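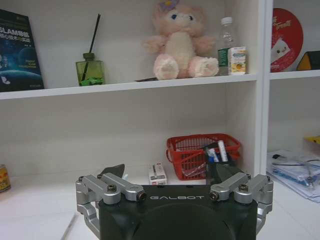

Étagère blanche, planche du haut : livre, diffuseur, peluche, bouteille. Panier rouge en dessous.

30 mai 2018 - cahier d'atelier, rangement de la pièce Worville

Repris l'étagère blanche ce matin, avec l'espoir naïf d'en finir avant midi. Le principe arrêté avec Irfan Tarar tient en une ligne : en haut ce qu'on regarde, en bas ce qu'on cherche. Le principe est bon. Les objets ne l'ont pas lu.

Planche du haut, de gauche à droite : le livre bleu foncé avec sa planète (titre SLAMBIS en grosses lettres blanches, je ne sais toujours pas de quoi ça parle et je l'ai déplacé quatre fois), le diffuseur en verre vert avec sa tige noire, la peluche rose pâle, la bouteille d'eau à bouchon blanc. Irfan trouve que ça fait chambre d'amis. Je trouve que ça fait salle d'attente de vétérinaire, mais on a vu pire ici.

Le livre. Debout contre le bord gauche, couverture vers nous. À plat il prend toute la place et quelqu'un finit par poser sa tasse sur la planète. Debout, donc. Prévoir un serre-livres si on en ajoute un deuxième.

Le diffuseur. Flacon carré, donc stable, bon point. La tige est le vrai sujet : elle part en diagonale et on l'accroche avec la manche dès qu'on attrape le livre. Essayé de la redresser, elle revient à sa position, avec un certain mépris. Laissé tel quel. Si on rachète des tiges, les couper à 110 mm.

La peluche. Assise, les deux gros pieds en avant, bras écartés, fleur lavande sur la tête. C'est l'objet le mieux rangé de la pièce et je n'y suis pour rien. Elle occupe le milieu et tout le reste se cale par rapport à elle. Reste une chose plate et sombre sous son pied gauche, à identifier. Irfan propose de ne pas identifier. Adopté jusqu'à nouvel ordre.

La bouteille. Bande verte, plastique transparent. Rien à faire là selon le principe (on ne la regarde pas, on la boit), mais elle équilibre le côté droit. À descendre quand on aura mieux.

Panier rouge : à trier. J'ai commencé, j'ai refermé le sujet. La moitié de ce qui s'y trouve relève du carton Cloltitz, l'autre moitié de la mauvaise conscience. Ne rien y ajouter d'ici là, merci, et je m'adresse aussi à moi.

Mesures relevées pour la commande : largeur utile de la planche 910 mm, profondeur 290 mm. Le catalogue Linadar propose un modèle de boîte qui passerait en profondeur, celui d'Abbasi dépasse de 9 mm. Neuf millimètres, c'est rien, sauf quand on passe à côté avec la hanche toute la journée. Linadar, donc, s'ils ont du blanc.

À faire :
- vider le panier pour de bon
- demander à qui est le livre
- chiffon sur la planche du haut, dessous compris
- voir avec Irfan si on étiquette (il dira oui, puis il voudra choisir la police)

Arrêt à 12 h 40.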